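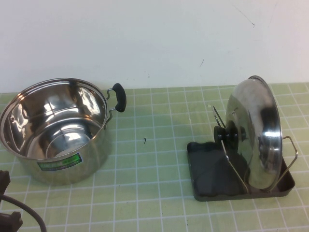 Wometti Lawn and Shrub Treatment Log: README

What this is

A table of garden treatments and what the plants did about them. Each row is one application of one product to one patch of ground or one shrub, with a follow-up note on leaf color. It covers lime, sulfur, iron, slow-release nitrogen, compost tea, and a category called "other" that you should read before you judge us.

The log was kept by members of the Wometti garden club, most of whom garden on clay and have opinions about it. Shamim Magsi typed up the paper cards. Ryan Rowbotham built the files and wrote this README, so complaints about tone go to him.

Version

Current release: 17 Mar 2020. It replaces the October release, in which the lime and sulfur codes were swapped. If you used that one to decide what to put on your azaleas, please stop and get the new one.

Files

treatments.csv - the main table, 3,672 rows
plots.csv - one row per plot, 357 rows
products.csv - product types and the short codes used in treatments.csv
cards_notes.txt - whatever was written in the margins, typed as found

Files are comma separated, UTF-8, with a header row. Margins contain commas, quotation marks and one recipe for chutney, so cards_notes.txt is plain text and will stay that way.

Columns in treatments.csv

plot_id: matches plots.csv.
date_applied: year, month, day. Where the card said "spring" the day and month are blank.
product_code: matches products.csv. Code 9 is "other."
amount: as written by the gardener.
unit: also as written. Values include pounds, cups, scoops, handfuls and "the rest of the bag."
ph_before: soil pH from a strip or a probe. Blank for most rows. Gardeners will buy a third bag of sulfur before they will buy a test kit.
color_before, color_after: leaf color from 1 (yellow) to 5 (dark green), scored by eye.
days_between: days from application to the second score.
watered_in: yes, no, or blank. Blank does not mean no.
scorch: yes if the gardener admitted to it.

Columns in plots.csv

plot_id, soil_type, sun, slope, plant_group, area_sqft. Area was paced out, and people's legs differ. Streets and house numbers were removed. Plot names given by their owners were kept, which is why there is a plot called Modon and another called Adeyemi's Revenge.

How it was collected

Cards were handed out at meetings and came back over several seasons, in several states of repair. Members picked their own products, rates and timing. No plots were assigned and there were no controls, unless you count the 83 plots where the owner took a card, did nothing at all, and sent it back anyway. Those are coded 0 in product_code. Their lawns did fine, and we have tried not to dwell on it.

Rows were dropped only when the plot could not be identified. Duplicates were merged when both cards were in the same handwriting.

Known problems

Color scores run high in the week after an expensive product goes on.

Plots from the Wunen allotments share a water supply that runs hard. Iron results there look poor and probably should be looked at separately.

Scorch is badly underreported. Compare the scorch column with the margin notes for the same plot and you will see what we mean.

Nearly 2,000 rows have no usable unit. We left the amounts in. Please do not convert handfuls to grams and then report the result to two decimal places. Someone already did.

Good uses

Teaching data cleaning. Looking at when people treat their lawns as opposed to when the bag tells them to. Settling small arguments.

Bad uses

Setting application rates. Follow the label and get a soil test. Comparing brands is also out, as brand names were never recorded.

Updates and corrections

Send the plot_id and the row date to Ryan at a club meeting, or leave a note in the seed swap box. Shamim still has the paper cards and will check them if asked nicely. Spelling in the margin notes will not be corrected.

License

Free to use and share with credit to the club. The chutney recipe is included on the same terms.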